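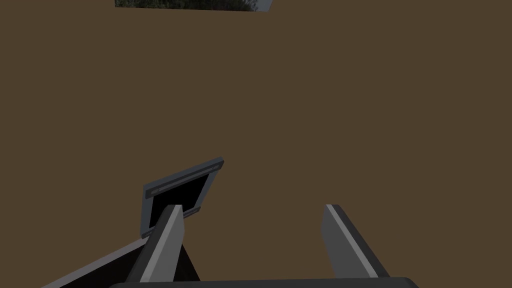
Mostly brown, with a narrow strip of green at the top.

Cokano Bridge Comments

README and data card, last revised June 17, 2025

What this is

A cleaned-up set of public comments on the plan to replace the Astach Bridge, which carries the only direct road between Cokano and the Vomau side of the river. The county has been about to replace it for as long as I have been old enough to drive over it. It asked residents for their views in two rounds and got around 3,100 comments back, a fair number of them about the bridge.

The county posted the comments as scanned PDFs, sorted by the order in which somebody fed them into the scanner. I typed, split, fixed and labeled them so that people could search them without losing a weekend. Speaker remarks from 12 public meetings are included as well.

Files

comments.csv has one row per comment.
meetings.csv has one row per speaker turn, taken from the county's own minutes.
labels.txt explains the topic codes.
changes.txt is the list of corrections. It is longer than I would like.

Columns in comments.csv

id: a number I assigned. It doesn't match the county's numbering, which restarts in the second round.
round: 1 or 2.
side: cokano, vomau or unknown. Taken from the address box on the form. People who wrote "you know where I live" are unknown.
option: the route the writer supports. Values are upstream, downstream, same_spot, none and unclear.
topic: up to three codes, separated by semicolons.
text: the comment, with spelling left alone.
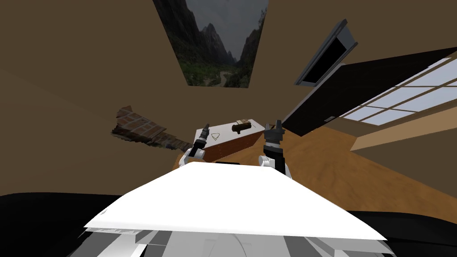 The option column gave me the most trouble. Many writers back a route on the first page and threaten to sue over it on the second. If the last clear statement favors a route, that's the one recorded. If the writer backs a route provided it goes through someone else's field, I used unclear.

Note also that "upstream" changed meaning. In round 1 it was the line past the old feed mill. Between rounds the consultants at Saraç redrew it to meet the highway farther north, and kept the name. Don't add the two rounds together for this option unless you enjoy letters from mill owners.

How the labels were made

One person read everything, and that person was me. I then relabeled 100 comments picked at random, a few weeks later and without looking at my first answers. I disagreed with myself most often on the difference between "traffic" and "noise," and hardly at all on "taxes." The second set of labels is in the topic_check column, blank for every other row.

Privacy

Names, phone numbers, street addresses and license plates have been removed. So have three recipes, on the grounds that they were signed. If you find something I missed, open an issue with the row id and nothing else. Please don't paste the thing you want removed into the title of the issue.

Known problems

Form letters are kept in. One letter against the downstream route was sent in by a great many households, some of whom left the "insert your name" line as they found it. Filter on form_letter if you want each text only once.

Handwriting was a guess in places. Guesses are in square brackets.
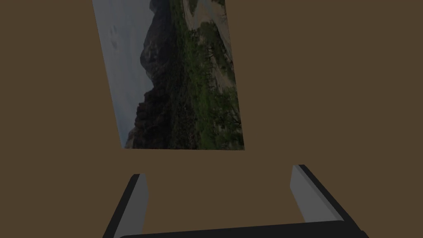 The September meeting on the Vomau side has no minutes for its second hour. The county says the recorder was full. Speaker turns stop in the middle of a remark about drainage and resume at the vote to adjourn.

These comments come from people who had the time and the temper to write. They are not a poll, and a chart of them isn't one either, however nice the colors are.

Use and credit

Free to use for anything, including arguing with the county. Credit "Cokano Bridge Comments" and say which revision you used. If you correct a row, send the fix back with the page of the scan it came from.

Round 3 will be added if there is one. The bridge is still open to cars, one lane at a time.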